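Posted in: Simulation / grippers and end effectors

## Platine vs Entili fingers in sim, results flip when I swap controllers

Trying to pick between two parallel grippers before we buy anything. Two arms, one table, small parts. Everything is in sim for now, real arms not ordered yet. Same scene, same start poses, same pick script. Only the fingers change, or that was the plan.

With our old joint position controller the Platine wins easily. Switched to the Vernel controller (cartesian, impedance on the wrist) and now the Entili is ahead. Same parts! Same friction! I don't know which result to believe and I have to write a recommendation.

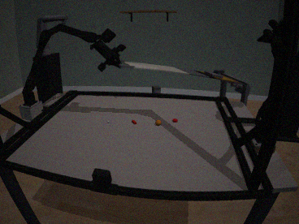

**Elba Palma**
*Controls tech, Prukness*

What I have so far:

- 900 pick attempts per gripper per controller
- old controller: Platine 890 good picks, Entili well behind
- Vernel: Entili ahead, Platine drops a lot, mostly on the small stuff
- a "good pick" = part is above the table and still between the fingers when the lift ends
- physics step 4 ms for all of it
- force limit is set in the gripper file, so should be the same for both controllers?? not sure abuot this one

Failures on the Platine look like a squirt. Fingers close, part shoots out sideways, arm lifts nothing. Entili failures are different, it just misses low.

Also tried raising friction until the squirting stopped. It did stop, but then the Entili never fails either so the comparison is useless. Put it back.

I have a wrist cam on both arms and one fixed cam out front. The wrist cam is what the pick script uses for the final correction, fixed cam is only for me to watch.

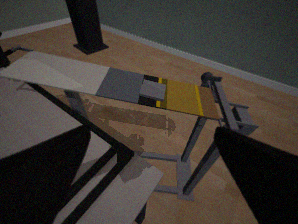
The correction runs once, at the top of the approach, then it goes down blind. Old controller took the same correction so I didn't suspect that. Could be wrong. Things I have NOT tried: smaller step, different finger pad shape, running the correction twice.

Would like to know

1. is this a controller problem or a contact problem
2. is there a fair way to compare two grippers when the controller matters this much

Thanks. Can post the gripper files if it helps.

---

### 2 answers

**Vasylyna Boiko** - accepted

Both, probably. Start with the force limit, you flagged it yourself.

A limit in the gripper file only caps what the finger actuators can push. It doesn't say how fast the fingers get there. Your old position controller most likely ramps the finger target. An impedance setup often gets handed the closed position in one go, so the fingers slam shut at the cap. Small round part, hard flat pads, 4 ms step - first contact goes deep, solver pushes back hard, part leaves. There's your squirt.

Log finger speed at first contact for both controllers. If the Vernel number is much higher then you're comparing closing profiles and the grippers have little to do with it.

Then:

- ramp the finger target yourself, same ramp for both grippers, both controllers
- halve the step. If the Platine score moves a lot the old score was shaky too
- leave friction where it is, you were right to put it back

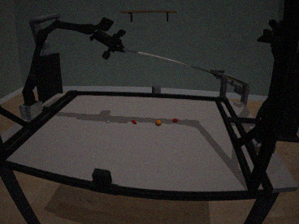

The Entili missing low is a separate thing, I'd look at the tool center point. Different finger length means different offset, and if the offset is only right in one of the two controller configs you'll get exactly this. Easy check: command the tip to a fixed point just over the tabletop with each gripper and read the actual height. Do it at a few spots, not only one. The block on the front rail is a decent landmark, and so is the orange ball, it has a small red part on either side of it so you find out quickly if a wide open finger is going to clip a neighbor on the way down. I would score those clips separately. A gripper that needs more room to open is worse for your job even if it never drops anything.

For your second question, what we do: tune each gripper with each controller for the same fixed amount of effort, then compare best against best. Write the tuning down. And report both controllers in the recommendation. If you already know you'll buy the Vernel then the old controller's numbers are background and I'd say so in one line.

Also go past 900 if it's cheap to run. I'd do around 2,000 with the start poses shuffled. If you always use the same poses you're mostly measuring those poses.

> **Elba Palma:** logged finger speed. Vernel is way faster at contact, you were right. Ramping now. Offset check is next
>
> **Vasylyna Boiko:** good. change one thing at a time or you won't know which fixed it
>
> **Elba Palma:** offset was wrong for the Entili in the old config only. So the old Entili score is junk. Rerunning everything with shuffled poses
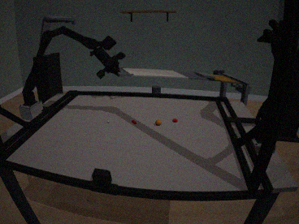

> Do I have to rerun the Platine on the old controller too, or can I keep those numbers?
>
> Rerun it. The old set used fixed poses and the new one doesn't, so the two can't go in the same table.

> **Elba Palma:** ok. It's an overnight run, will come back with the scores

---

**gantry_pete**

just use suction. we had the same argument for months with fingers and swapped to cups, done in an afternoon. depends on your parts tho

> **Elba Palma:** parts are small and curved, no good flat spot for a cup
>
> **gantry_pete:** ah. then softer pads maybe? never used the Entili
>
> **Vasylyna Boiko:** softer pads are worth a try later, but set the pad stiffness the same on both or it's the friction problem again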